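Lecture 6, part 2: Learning a grasp from wrist camera views
Course notes, Robot Manipulation, Nii Akpalu

Last time we looked at policies which receive one fixed camera above the table. Today we discuss the wrist view, where the camera moves together with the gripper. The method is called Parimow in the reading, and I keep this name.

The policy takes the last 2 wrist images and the joint positions. It gives back a short sequence of 20 actions. The robot executes the first half of the sequence, then the policy is asked again. Please remember that the actions are written relative to the gripper and not to the base of the robot. Many students lose points on this in the homework.
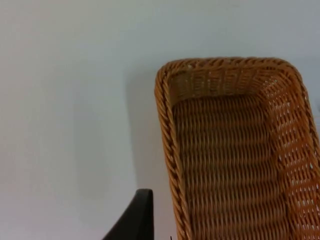

Accra, July

The basket is a difficult object for this view. Its rim is a thick braid, and the far end and both corners on that side are visible, but the near end is outside the image. The policy must therefore decide on the rim without seeing the complete shape. Notice also the side wall on the right, where the pale table shows through the holes of the weave. A depth sensor often gives wrong values on such a surface. The soft shadow on the left side of the basket is a second problem: a simple edge detector can take it for a part of the object.

For training we used 2,090 demonstrations, all collected by teleoperation. We compared two versions. The first one, Didusex, predicts a grasp point on the rim and then a planner makes the motion. The second one is Parimow, which predicts the motion directly. Didusex was better when the complete rim was in view. When a part of it was missing, Parimow was clearly better, and it also corrected its approach more often before closing the fingers.

Questions to prepare for Wednesday:

Why do we execute only half of the predicted actions?
What changes if the camera is mounted with a small rotation error?
How would you change the training images so that the policy depends less on shadows?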